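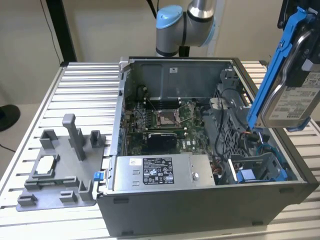 Zekmont open day: your questions answered

What will I see when I visit?
The main demonstration is our robot arm at work on an old desktop computer, taking it to bits so that the parts can be sorted. You are very welcome to stand and watch for as long as you like (plenty of people do!), and one of us will be on hand to chat about it. We open on 25 Oct 2026, and each talk lasts 40 minutes, with a bit of time for questions afterwards.

Does the robot do everything by itself?
Not on the day, no. An operator stays close by with the teach pendant, which has the red emergency stop on it, and will happily tell you what the arm is up to. Hard drives are the part visitors ask about most, and the gripper has to come in very close to get hold of one.

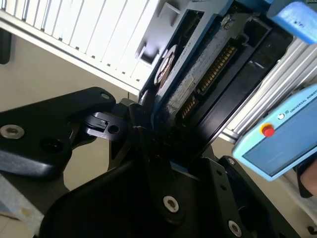 Selamawit Admasu wrote to us after the May visit to say that she had expected something quick and noisy, and that her two boys were much more taken with how gently it went about things. She also asked for more chairs, and we have found some.

Can I bring my own computer to be taken apart?
Please don't, much as we'd love to say yes. Each model needs its own preparation, and the fixture tray beside the case has to suit the parts that will go in it.
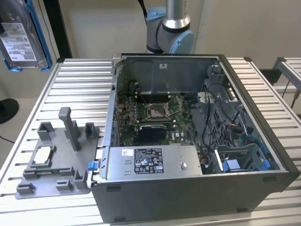

Processors and memory get a place in the tray too, so do ask about those if drives aren't your thing.

Is it suitable for children?
Yes, from age 5 upwards, with a grown-up. Talks are limited to three families at a time, so it's worth booking early with Cristóvão Garcia at the Wilutholm front desk.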